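Getting Oil and Grease Spots Out of Cotton Cloths

Filed under: Laundry & Linens

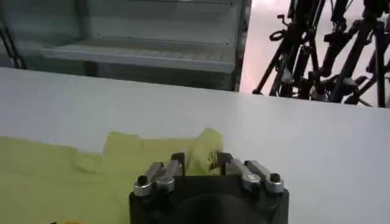
A thin yellow-green cloth on a white tabletop.

Kitchen cloths pick up cooking oil faster than any other linen in the house, and a normal wash removes only part of it. The remainder sets in the dryer as a gray or yellow patch. Treat the spot before the cloth goes near the machine.

Fresh spots

Lay the cloth flat over a paper towel. Cover the spot with cornstarch or baking soda and leave it for 30 minutes. Brush off the powder. Work in one drop of plain dish soap per spot with a fingertip, from the outer edge toward the center. Rinse from the back of the fabric.

Old spots

Oil that has been through the dryer needs heat and a longer soak. Mix 3 tablespoons of powdered oxygen bleach into a gallon of hot water, check the care label, and soak plain cotton for six hours. Colored cloths should be tested on a hem first. Greens and yellows can shift when the dye is weak. Do not use chlorine bleach on them, and never mix it with anything else.

Washing

Wash cloths apart from towels with long loops, which shed lint onto thin fabric. Use the warmest water the label allows and skip fabric softener. Softener leaves a coating that repels water, so a softened cloth smears a spill. Half a cup of white vinegar in the rinse will strip a light coating. A heavy one takes two or three washes.

Drying

Air dry until you are sure the mark is gone. Wet fabric hides oil, so check again once the cloth is dry. If a shadow remains, repeat the dish soap step and wash again.

Storage

Fold dry. A damp cloth in a closed drawer will smell of mildew within days. Cloths used on raw meat juices go straight into the wash.

A cloth soaked in linseed oil or wood finish is a fire risk and does not belong in the laundry. Spread it flat outdoors, away from buildings, until stiff, then follow your local disposal rules.

Nandi Khumalo
Updated 7 May 2019

Related tips
Removing Wax from a Tablecloth
Why White Towels Turn Gray
Cleaning a Washing Machine Door Seal
Ironing Linen While Damp

Contact | Copyright Zurnside Home Notes | Back to top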